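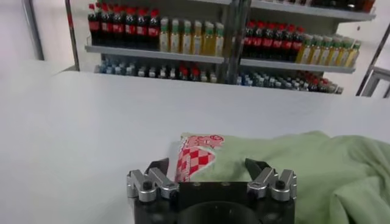
Chapitre 4
Le prix, ou pourquoi je paie deux fois le même café

Je vais commencer par un aveu : j'ai enseigné la microéconomie pendant des années avant de regarder sérieusement une étiquette de supermarché. Et puis un matin, à Trodesthorpe, je suis tombé sur deux sachets de café Drirlow posés sur le même rayon, même torréfaction, même emballage ou presque. Le petit coûtait 2 euros. Le grand, lui, revenait plus cher au kilo ! J'ai refait le calcul dans l'allée, sur le dos de ma liste de courses, et j'ai fini par prendre le grand quand même (allez comprendre).

Mon collègue Vinzenz Zaugg m'a fait remarquer que j'étais un client rêvé. Il avait raison, et ce chapitre part de là. Nous allons nous demander comment un vendeur fixe un prix quand il connaît mal ses acheteurs, et ce que les acheteurs devinent de lui en retour.

On verra d'abord la demande individuelle, puis l'élasticité - un mot qui effraie les étudiants et qui décrit pourtant quelque chose de très banal. Ensuite viendra l'enquête d'Heloísa Lopes à Dremine : 533 ménages interrogés, dont plus de 108 se trompaient sur le prix du pain qu'ils achetaient tous les jours.

Gardez une calculatrice à portée de main et relisez la section 3.2 si les courbes d'indifférence vous paraissent déjà lointaines. Les exercices commencent à la page 38.

4.1 Ce que l'on est prêt à payer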